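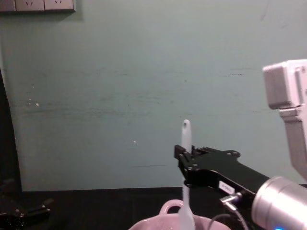

March
By the Treltetti food pages

The owner of Dindalar would like it known that she did not choose the green. The wall came with the lease, pale and faintly marine, and she has been meaning to paint it for 3 years.

"It's got scuffs on its scuffs," she says. "Every chair I've ever owned has left its signature. I had a decorator in from Dritodley who quoted me 400 pounds and then asked if I was sure, as he rather liked it. So I kept the 400 pounds."

Dindalar is a baking room, as distinct from a bakery. People book a Sunday place, make something, and take it home in whatever state it's in. There are 21 hooks by the door for aprons and she takes 20 bookings, the last hook being for her coat.

She has firm views on equipment, most of them against it. Black tabletops, for instance. "Flour shows up on them like a crime. I was told they'd look smart, and they do, until ten past nine."

Spatulas are another matter. She will talk about spatulas for as long as you let her. She likes a long white one with a hole in the handle for hanging, though she admits hers are seldom hung. They live upright in whichever bowl is nearest.

"A flat blade with a bit of give, that's all I ask. My mother scraped a bowl so clean you could skip the washing-up, and some weeks I think we did."

And the pink bowl? She looks briefly defensive. "It's got a handle. You try carrying batter across a room without one. A man on the Pintér course laughed at it, then dropped his own, and had to come and ask for mine."

The sockets are high up, grouped on a beige panel, and she has no complaints about those apart from the beige. Mixers are allowed but not encouraged. Beginners do the first batch by hand, which she says teaches them about texture and me about their language.

Will she ever get round to the painting? "I've bought the brush," she says, and goes to put the kettle on.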